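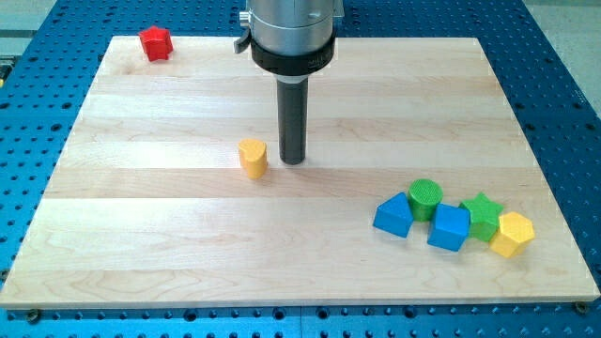
*Planche en bois clair posée sur la table bleue perforée.*

**Ticket 51 — Torchons Rendasik : peluches et mauvaise absorption**

Statut : résolu
Boutique : Fikum, rayon linge de cuisine
Article : lot de 3 torchons Rendasik, coton gaufré

**Demande initiale**

La cliente signale que les torchons laissent des peluches sur les verres et que l'eau perle sur le tissu. Lavés une fois avant usage, à 40 °C, avec adoucissant. Séchage en machine, programme coton.

**Échanges**

- 9 h 21 — Demandé la référence cousue sur l'ourlet et le nom de la lessive. Réponse : lot Plesard, lessive liquide ordinaire.
- 10 h 02 — Conseillé 2 lavages à 60 °C sans adoucissant, tambour à moitié plein, sans serviettes éponge. Un verre de vinaigre blanc dans le bac de rinçage au premier lavage.
- 14 h 51 — La cliente demande si le vinaigre risque de ternir la rayure rouge. Vérifié auprès de l'atelier Massawe : pas de souci à cette dose.

**Retour après lavage**

Absorption correcte sur deux torchons. Le troisième peluche encore, surtout le long d'un ourlet. Photo du bord reçue : couture lâche sur 21 cm, fil tiré. Défaut de confection, sans rapport avec l'entretien.

**Solution**

Remplacement du torchon à l'unité, sans retour du premier. Colis parti de l'entrepôt Plesard.

**À faire**

- [x] Signaler la couture à Massawe
- [x] Ajouter « sans adoucissant » sur la fiche du lot
- [ ] Contrôler les ourlets du reste du stock — prévu en août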